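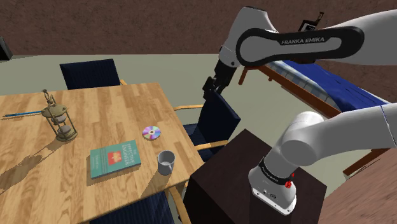 Cleared the whole back gutter from the patio and never got the ladder out, one buyer wrote, though the pole is a bit whippy at full stretch.

Fair point on the whip. It's a long pole. Keep it upright and go slow.

Prido Tander gutter vac kit
£214 inc. VAT, free delivery on orders over £200
Price checked 4/28/25

Lifts moss, leaves, silt and the odd tennis ball. Carbon poles, clamp together, reach up to 12 metres. Fits most wet vacs — check your hose end first, adaptor sold seperately. Not for use near overhead cables. Ever.

Works best on damp muck. Dried-out moss wants a soak the night before, otherwise it just sits there. Gutters with brackets across the top take longer, use the narrow nozzle and come in from the side. 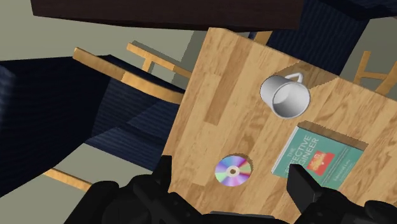

In the box

Poles and clamps
3 nozzles (wide, narrow, crevice)
Hose, carry bag, strap

No vac in this kit. We get asked alot.

Stock and delivery

In stock, sent next working day. Long parcel so someone needs to be in. Spare clamps back in December, sold out until then — nozzles are fine, plenty of those. Returns within the usual period, rinsed out please.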